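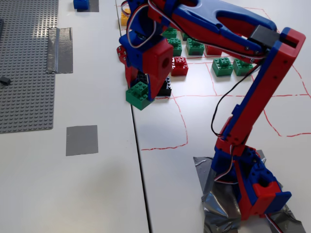 Sturnano White Tabletop

Wullska, sold with or without Samex legs
Price: $175 (top only)
In stock, ships flat

A big, plain, white surface is one of the nicest things you can put in a workroom, and the Sturnano is the one we keep coming back to. Small parts show up on it. A green brick looks green, a black brick can't hide the way it does on a dark desk, and a red marker line reads clearly from the other side of the room. We love it for brick building, sorting, kit assembly, board layouts, model work and all the jobs that start with "first clear some space".

Draw on it

Lots of our customers rule a grid right onto the top, and we do the same in our own workroom. A red marker and a long ruler are all you need. Once the lines are down you have a place for everything: one brick to a square, one color to a row, one step of a build to a column, or whatever system makes sense in your head (ours changes every week!). Red stands out best on the white, we think, though blue is easier on the eyes if you'll be looking at it all afternoon.

Dry-erase markers wipe off with a soft dry cloth. If the lines have been there since November, use a damp cloth and a drop of dish soap. Permanent marker comes off with rubbing alcohol in most cases, but try a corner first. For a grid you want to keep for good, permanent marker is the better choice, as sleeves and elbows will slowly rub out the dry-erase kind.

Tape and clamps

Tape sticks well to the Sturnano, so go ahead and fasten things down. Duct tape holds strongly and can leave some glue behind when it has been on for a long time. Peel it back slowly and low to the surface, then work on what's left with a little cooking oil on a paper towel. Wash the oil off before you draw again or your marker will skip.

Clamps are fine anywhere along the edge. Please put a scrap of cardboard under the metal foot of the clamp – the surface is tough, but a hard twist can dent it.

Working with bricks

Smooth is the word here. Loose bricks slide easily when you sweep them into a tray with the side of your hand, and they sit flat when you set them down with the studs up. If you want them to stay exactly where you put them, add a baseplate with a bit of tape at the corners. There is no raised lip around the edge, so round pieces will roll off if you let them. Some people ask for a lip, but we like being able to push parts straight into a box held under the side.

Details

Length: 70 inches
Color: white, matte on both faces
Edge: white, slightly rounded
Leg fittings: pre-drilled for Samex legs, screws included with the legs
Warranty: 2 years on the surface
Returns: within 12 days, unmarked

Please check the top before you draw on it. We can't take back a board with a grid on it, however straight your lines are.

Choosing legs

The fixed Samex legs are the steady choice and the ones we'd pick for fine work with small parts. The folding set is great if the table has to disappear before dinner, though it has a touch more give when you lean on one end. You can also rest the top on a pair of trestles or on two low cabinets – it's happy on any of them, as long as both ends are level.

Also from Wullska

The Sandberg parts tray slides under the top on two rails and is deep enough for a good heap of bricks. It comes in white or gray and fits either side.

Page updated 2/28/22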